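Pumus P2 portable cabin cooler: a month in a four-seat single

1 Apr 2018

I should say at the start that I don't much like cooling boxes. The last one I flew with was a picnic cooler with a fan in the lid, and by the top of climb it had turned into a bucket of cold water that wanted to be in my lap. So when the club at Ivville bought a Pumus P2 and asked members to write up what they thought, I wasn't the most open-minded person to hand it to.

The P2 is a small refrigerated unit, with a proper compressor, that straps down behind the front seats and runs off the aircraft's 28-volt supply. No ice, no drain tube to remember. Pumus sell it as a way of getting a cooler cabin without a permanent installation, and the price puts it well below a fitted system. It is still 743 pounds, and the strap kit is extra. I think charging extra for straps on a thing that heavy is a bit rich.

Weight first. The box says 41 pounds and our scales agreed, near enough. With full tanks and two adults in front that is no great worry, but put a third person in the back and you will be doing the sums again. It also takes up most of one rear seat, so in practice our four-seater is a three-seater whenever the P2 is aboard. The brochure has a family of four smiling at each other. I'd like to know where they put it.

Fitting took me 2 attempts. The instructions show the hose going forward between the seats, and in our aircraft it fouls the flap lever if you do it that way. Run it outboard, along the sidewall, and it clears. Have somebody check your control movement before you start up, whichever way you go. Check the breaker rating as well, and ask your engineer before plugging it in anywhere, as the starting current is a good deal higher than the running figure printed on the side.

Does it cool? Yes, a bit. I borrowed it for a trip down to Quintana in December, which is high summer there, and the air out of the nozzle was properly cold within about two minutes. The cabin was another matter. On the ground with the sun through the perspex I felt it on my left knee and nowhere else. In the cruise it was better, but then in the cruise you can open a vent and get much the same for nothing. 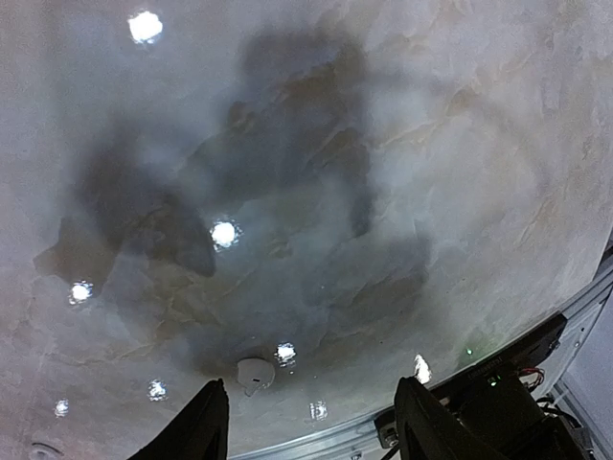

Where it did earn its keep was the wait at the hold. Sitting behind a queue with the doors shut, having a cold stream to point at your face is worth something, and my passenger stopped complaining. You do need the revs up a little to keep the alternator happy – ours showed a discharge at idle with the fan on high and the landing light on.

Noise is acceptable under a headset. The filter is fiddly to get out and the catch feels as though it will snap before the second annual.

The obvious rival is the Cendura box, which uses ice and costs far less. It's messier and it gives up after an hour or so, but it draws next to nothing and you can leave it in the car when you don't fancy it. For short hops I would take the Cendura. If you fly long legs from hot airfields, mostly two up, the P2 might suit you, though I'd try to borrow one before paying for it.

Two and a half stars, and I'd make it three if they threw in the straps.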